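Stellenausschreibung: Fachkraft für Fenster- und Fassadenwartung (m/w/d)

Die Wohnungsgesellschaft Clondau bewirtschaftet im Stadtgebiet und in der Nachbargemeinde Fenen über 1000 Mietwohnungen. Für die Abteilung Bauunterhalt ist zum nächstmöglichen Zeitpunkt eine unbefristete Vollzeitstelle zu besetzen. Dienstort ist der Betriebshof Fenen.

Ihre Aufgaben
Wartung, Einstellung und Instandsetzung von Fenstern, Balkontüren und Rollläden im vermieteten Bestand
Austausch von Beschlägen, Dichtungen und Isolierglasscheiben
Aufnahme von Feuchteschäden an Laibungen und Fensterbänken einschließlich Meldung an die Bauleitung
Mitwirkung beim Fenstertausch in der Siedlung Brasow, der im März beginnt und 200 Wohnungen umfasst
Abstimmung mit Fremdfirmen, insbesondere mit der Pasaribu Metallbau GmbH
Führen der Wartungsnachweise in digitaler Form

Ihr Profil
Abgeschlossene Berufsausbildung als Tischler, Glaser, Metallbauer oder Rollladen- und Sonnenschutzmechatroniker (m/w/d)
Mindestens drei Jahre Berufserfahrung, möglichst im bewohnten Bestand
Führerschein der Klasse B
Deutschkenntnisse, die für Gespräche mit Mieterinnen und Mietern sowie für schriftliche Protokolle ausreichen
Bereitschaft zur Teilnahme an der Rufbereitschaft — in der Regel jede vierte Woche

Kenntnisse im Einbau von Dachflächenfenstern sind erwünscht, werden jedoch nicht vorausgesetzt. Eine entsprechende Schulung kann während der Probezeit besucht werden.

Wir bieten
Vergütung nach Haustarif mit Jahressonderzahlung
Betriebliche Altersversorgung
Dienstfahrzeug für Einsatzfahrten, Werkzeug und Arbeitskleidung
Regelmäßiger Dienstbeginn um 7 Uhr, freitags verkürzte Arbeitszeit nach Betriebsvereinbarung
Einarbeitung im Zweierteam über 4 Monate

Die Gesellschaft fördert die berufliche Gleichstellung. Schwerbehinderte Bewerberinnen und Bewerber werden bei gleicher Eignung bevorzugt berücksichtigt. Die Tätigkeit ist mit dem Heben und Tragen von Lasten sowie mit Arbeiten auf Leitern und Gerüsten verbunden — eine arbeitsmedizinische Vorsorge wird vor Dienstantritt angeboten.

Bewerbungsverfahren
Bitte richten Sie Ihre Unterlagen (Anschreiben, Lebenslauf, Gesellenbrief, Arbeitszeugnisse) an die Personalstelle der Wohnungsgesellschaft Clondau, Kennwort »Fensterwartung«. Bewerbungsmappen in Papierform werden nicht zurückgesandt. Kosten, die im Zusammenhang mit einem Vorstellungsgespräch entstehen, können nicht erstattet werden.
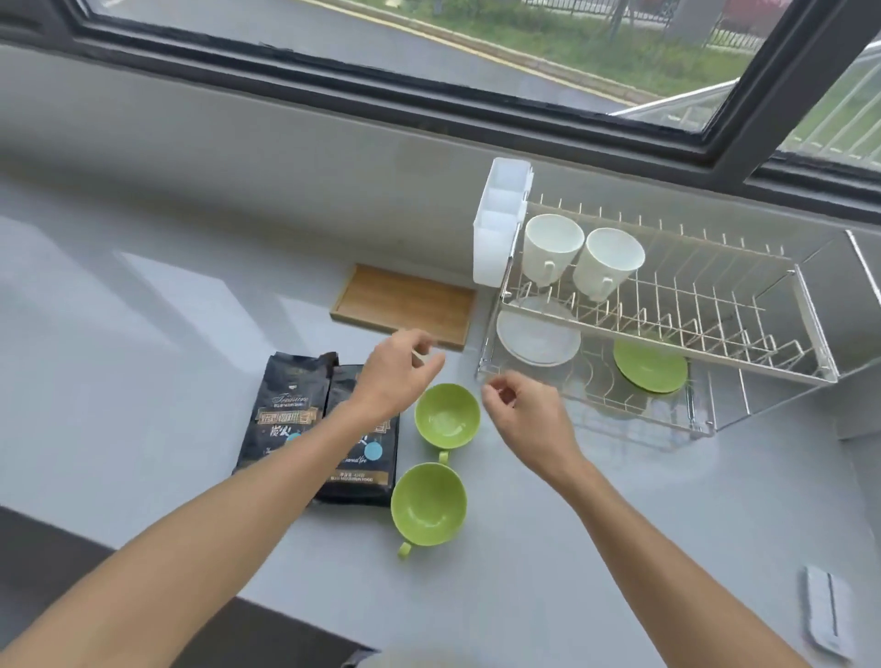 Kommentar zur Ausschreibung
Guten Tag, ich habe Glaser gelernt und komme auf zwei Jahre im Bestand, davor war ich nur im Neubau tätig. Wird der Neubau bei den drei Jahren angerechnet? Und gilt die Rufbereitschaft schon während der Einarbeitung?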